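House rules for the robot, revised again

2019-10-14

We started at Praltadgate in May with a single sheet of rules. There are now 42 of them, mostly written the morning after. The fridge gets a section to itself.
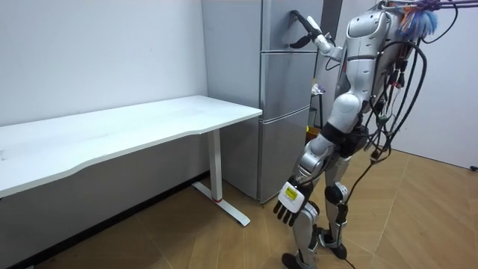

Doors first

Peken, our in-house standard, says the hand must be on the door before anything else moves. Feet included. I argued against this for a week, then read my own fault log and went rather quiet.

We also keep a cap on pull force, and anyone who wants it raised has to open the same door 1,000 times at the old setting. Requests have dried up.

Cables

Cables get checked at both ends before power goes on. The Hajdu checklist gives this one line, near the bottom, after the bit about tidy desks. I'd move it to the top and print it in red. People stay on the far side of the desk while the arm is up – yes, even if their lunch is in the fridge.

Stopping

One person holds the stop button and does nothing else. No phone, no tea, no helpful remarks. Swap every 820 seconds, a figure we inherited from Felivura and have never dared to round.

Rule 6 still says "use common sense". I'm taking it out next time, as it can't be tested.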